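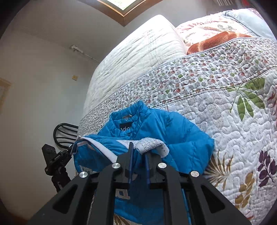
Insulation in clothing works by holding air still. Air at rest conducts heat poorly, and most of the warmth of a garment comes from the volume of air trapped inside it, with the fill material serving mainly to keep that volume open and stop it from circulating. The standard construction divides the garment into chambers so that the fill can't migrate to the bottom under its own weight. The stitching runs horizontally across the panels of a blue quilted jacket such as this one, and each line of stitching closes off one channel from the next. At the stitch line itself the two layers of cloth are pulled together and the thickness of trapped air drops to nearly nothing. These lines are therefore the weakest part of the assembly in terms of heat loss, and we will return to them under Section 3.

Unit 4: Heat Transfer Through Textile Assemblies
Course handout, February term
Instructor: Nélida Toledo

1. Modes of heat loss

Four modes matter for a clothed person: conduction, convection, radiation, and evaporation. Conduction takes place through fibers and through still air. Convection takes place when air moves, either inside the fill or across the outer surface. Radiation passes between surfaces at different temperatures and is partly blocked by dense fill. Evaporation removes heat as sweat turns to vapor, and it depends on how easily vapor can pass through every layer.

For steady conditions we write

q = (Ts - Ta) / R

where q is heat flow per unit area, Ts is skin temperature, Ta is air temperature, and R is the total thermal resistance. Resistances of layers worn over one another are added in series. The boundary layer of air on the outside of the garment has its own resistance and must be included. Students who leave it out will get values of q that are too high, especially for thin garments.

2. Loft and compression

Loft is the thickness of the fill at rest under a small standard load. Within the range used in clothing, resistance rises close to linearly with loft. When the fill is compressed, air is forced out and resistance falls. This is why the shoulders under a backpack strap feel cold even in a thick coat.

In the lab we use the Postico thickness gauge. Let each sample rest for 20 minutes after it comes out of the storage bag before taking a reading. The Wirnitz samples (polyester) and the Pringle samples (down) recover at different rates, and both need the full rest period. Record thickness at five points and report the mean. 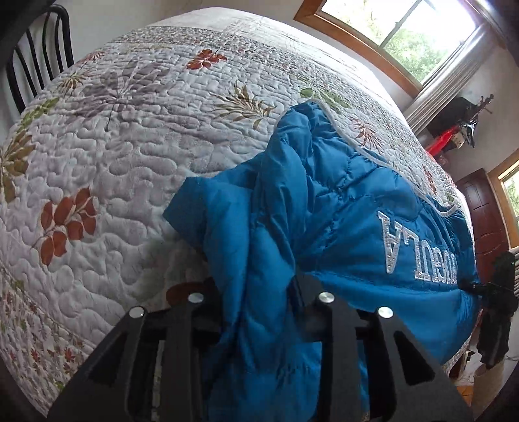 Why does a wet down fill insulate so poorly?
Water makes the fine filaments of the down cluster stick together, so the fill collapses and loses its trapped air. Liquid water also conducts heat far better than the air it replaces. Polyester fill absorbs very little water and keeps more of its loft.

3. Parallel paths and stitch lines

A chambered panel is treated as two paths in parallel: the filled area and the stitched area. Let f be the fraction of the panel taken up by stitch lines. Then

1/R = (1 - f)/Rfill + f/Rstitch

Rstitch is small, so even a small f lowers R noticeably. Baffled construction replaces the through stitch with an inner wall of cloth and avoids most of this loss, at the cost of added weight and sewing time.

4. Assigned work

Read Endudine course packet, pages 101 to 114. Do the problems on page 164, odd numbers only. Lab reports should include the raw gauge readings in a table and a short statement of the main source of error. The report counts for 40 points. Show units at every step.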